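Small jobs that keep a two-arm bench cell happy
Rhodri Skyrme, Nitstead workshop tips, 23/07/2021

I love this little cell, and most of what keeps it going is ordinary kitchen-drawer stuff.

Wipe the fingertips first
Warm water, a drop of dish soap, an old cotton tea towel. Do the inner faces and right up into the tips, then dry them properly. Greasy fingers let a toy brick twist as you lift, and you'll blame the software all arvo.
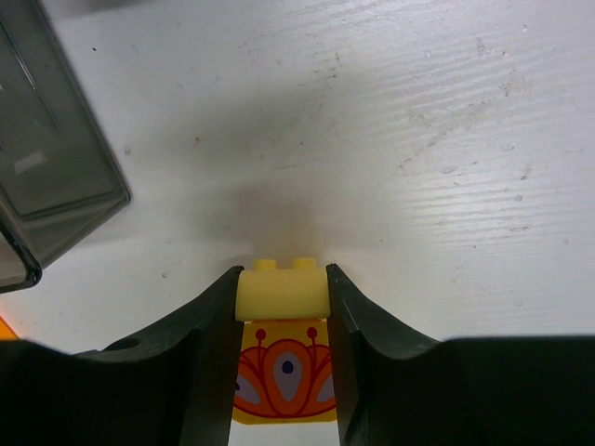 I do mine every 300 picks – more often if the kids have been at the bricks with Vegemite hands. Skip the metho, it left a haze on my spare set.

Give the cables some slack
Run each arm through its full reach by hand, power off, and watch the loop near the gripper. It should never go tight! Cheap cable ties along the links are fine, snugged up and then backed off a touch. Check them again after 40 hours.
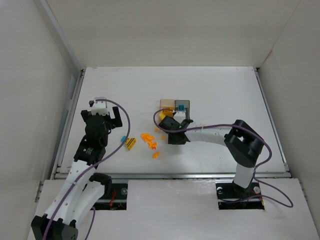
Base screws
Quarter turn with the short driver, 3 times a year. I do the big one in December, when the shed's quiet.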